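ok so the block stacking thread I kept promising. kitchen's a mess, coffee's cold, going fast

Small painted cubes, one stack, tape on the table. That's the hobby now. I have opinions

1/ surface first. White table, matte if you can get it. Glossy ones slide AND you get glare right where you're trying to line up an edge. Used a glossy one all last November. never again

2/ tape. Plain black tape, a square of it stuck down with the white showing in the middle. Build goes inside the square, spares stay well away. Sounds fussy. Do it anyway

3/ tape ends fray btw. Cut with scissors, don't tear. I tear. Every time

4/ colors. Mine are the Perna ones, box of 200, been through two moves and a dishwasher (don't). Green is my favorite – you can see its edges against white even when the light is lousy. Shadow is nice and soft too so you can tell how far off the table you are

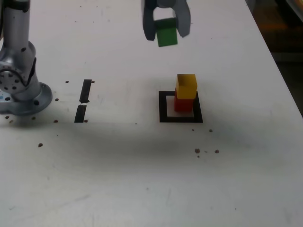
Emiko Furukawa: do you sand yours first?? my green ones have a lip on one side and anything over four high just walks off to the left

yes Emiko. 200 grit, two passes, flat on the table, not in your hand. In your hand you round the corners and then its worse. The lip is paint. Pools at the bottom edge when they dry them standing up

5/ so yeah, check every cube before it goes in a stack. Set it down, push one corner. If it rocks, sand it or make it a top block. Top blocks can be ugly, nothing sits on them

6/ hold it by two opposite sides, middle of the face. Not the corners. Corner grip = it turns on you the second you let go. Then you nudge it, then you nudge the one under it, then you're picking cubes off the floor

7/ come down straight. Stop just above. Look. Then down. I rush this part more than any other and it shows

8/ spacing for the loose ones. Leave way more room than you think you need. You want to reach one without brushing its neighbor. I used to keep them in a nice tight row because it looked good – dumb. Looked good for one pick

9/ yellow. People skip yellow, says it vanishes on white. Pale yellow sure. A proper deep golden one is fine, top goes bright and the side goes a bit orange so you get a real edge to look at

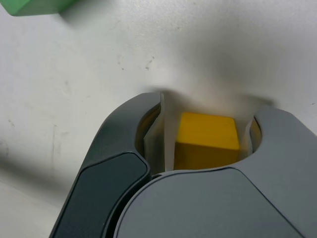
Also yellow shows dirt first so it tells you when to wipe the whole set. Damp cloth, no soap, dry right away. Soap makes them slick for days

10/ light. One lamp up high and off to the side beats two. With two you get double shadows and I start lining up to the wrong one

11/ somebody asked about the Vendulham set, the 63 piece. Edges are sharper, paint is thinner, costs more. Nice for a short stack. Wouldn't buy it for a kid, they chip

12/ taking down is part of it!! Top to bottom, one at a time, back to their spots. No swiping. I know. I know

13/ forgot – let sanded ones sit overnight before you restack, dust gets between faces and they skate. Wipe, wait, then go

ok gotta run, will do glue vs no glue tomorow. (no glue)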